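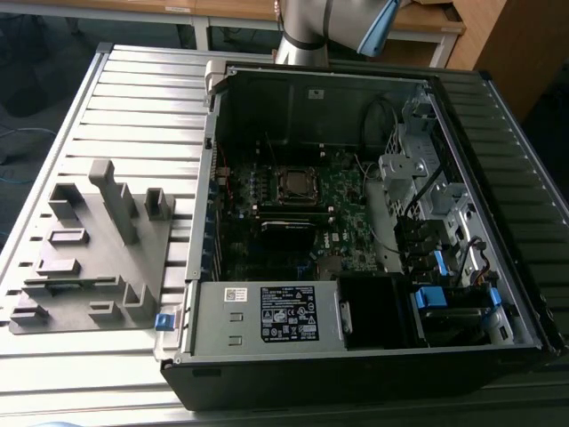
Torre abierta en el banco, con la placa de apoyo gris a la izquierda.

Hola lista,

contesto deprisa que entro a turno. Lo de la célula Narmont: la placa impresa va directamente encima del perfil, sin calzos. Primero plana sobre las ranuras, luego la torre tumbada y el lateral fuera. En ese orden, si no toca repetir el origen.

Velocidad a 30 % en la primera pasada, siempre. El programa bueno es el 313, el de Moltard no, que ese baja demasiado cerca de la jaula metalica de los discos. El punto de aproximación lo tengo unos 3 mm por encima de lo que dice la hoja y asi lo dejaría.

Engrase cada 2000 ciclos. Lo de Wiegand lo miro cuando pueda, no prometo nada.

El 4 de marzo no, mejor a finales de mes paro la célula y reviso el par de los tornillos de la base.

Saludos

> Buenas, una duda con la célula de desmontaje. Al cambiar
> de modelo de torre perdemos la referencia y el brazo se
> para con error de posición. ¿Reenseñáis todos los puntos
> o solo el origen? ¿Y la placa de apoyo la atornillais?
> En Fanlow no lo tenemos claro. Gracias.

Se me olvidaba: solo el origen. Y sin atornillar.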